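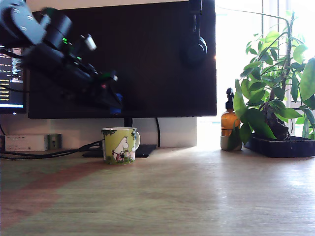

Home Projects Reports Contact

Household Chores Project, progress report to Bekora
Prepared by Noemí Gallegos, 2019-10-03

Work this period was on desk tidying. The arm is asked to pick up a mug by the handle, move it to a marked spot and leave everything else on the desk alone. Cables, plants and pump bottles stay out during trials, as they would in a home.

We ran 300 trials. Plain mugs on a clear desk are no longer a problem. Mugs standing close to a monitor base are – the arm comes in too steeply and stops short, or touches the screen. Yurii Shevchuk has rewritten the approach path and is testing it now. Strong window light still upsets the depth readings, and we have no fix for that yet.

A full tidy of one desk takes some 17 minutes. A person at the Pacheco office did the same desk in under two. We would not put the arm in a home or behind a shop counter at this stage.

Of the 13 tasks in the plan, wiping and folding have not been started. Folding should move to January – the softer fingers from Pekari are late. We ask Bekora to approve that change. Spending is within budget.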